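Search this blog Type and press enter
4 min read

So I've become a person who listens to a local radio call-in show. On purpose! With a notebook next to me (okay, the back of an envelope).

The show is called Grevdale Mornings and it goes out five days a week on a station so small that I found it by leaning on the dial by accident back in March. The host is Radwa Ramadan, and I would happily listen to her read a parking ticket. She does an hour on whatever the town is cross about, then half an hour of what she calls leftovers, where people ring in about things she covered weeks ago. The leftovers are the best part. A man called back in the fall to say he'd been wrong about the bus lanes, and she just let him talk, and you could hear him working it out as he went along.

What gets me is how slow it is. I used to watch the evening news on TV every night and I'd come away with a stiff neck and no idea what anyone had said. Everything was eight seconds long and had a whoosh on it. Radwa once spent 43 minutes on the library opening hours and I missed my dentist appointment.

Anyway, the reason I'm writing is that the station has been bought by Zesetti, who own a bunch of others, and there's talk of the morning slot going to a shared show piped in from somewhere else. There's a petition, and it had 313 names when I signed. They're hoping for 2000, which seems like a lot for a town where I know most of the dogs.

I don't know how I feel about petitions. But I do know that if the shared show comes in, the library hours are never getting 43 minutes again — or even one.
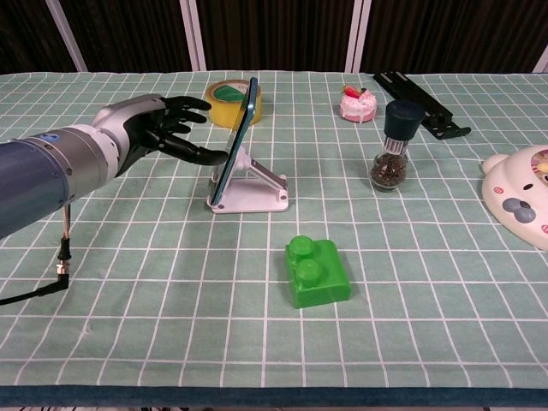 Venla Pitkänen wrote in after my last post to say that I'm being too romantic about it, and that her own station went to a shared morning show and she stopped noticing after a month. The weather was still right and the traffic was still right, and she got her local stuff from the paper anyway. Fair enough, Venla! Our paper folded, though, so I can't do that bit.

I'm going to try ringing in this week. I've never done it, and I already know I'll forget my own name. If you hear someone go very quiet during leftovers, say hi.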